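4.2 Open-day sessions

The second set of trials was run during the open day at the Korkgate site on Apr 1, 2022. Visitors entered in groups and stayed for one session each. We ran 11 sessions with the two-arm table described in Section 3, using the Plimia controller with the same settings as in the lab trials. Each session began with a new layout of small bottles, tubes and boxes, while the bin of spice containers and the black tray stayed near the back of the table (Figure 4). Visitors chose which item an arm should go for next, and the operator entered the choice.

In total, visitors made 73 requests. Of these, 50 ended with the item placed where it had been asked for. A request was counted as failed if the item was dropped, if the wrong item was picked up, or if the operator stopped the arm. We did not repeat failed requests during a session, so the counts are not directly comparable with those from the Brernard layouts in Section 4.1. Small bottles lying on their sides were requested more often than we had planned for, and we return to them in Section 5.

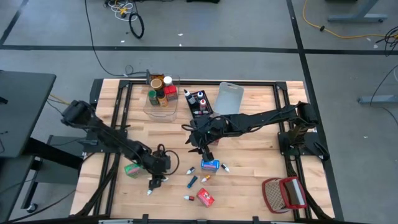 Figure 4. Tabletop with both arms over the items, seen from above.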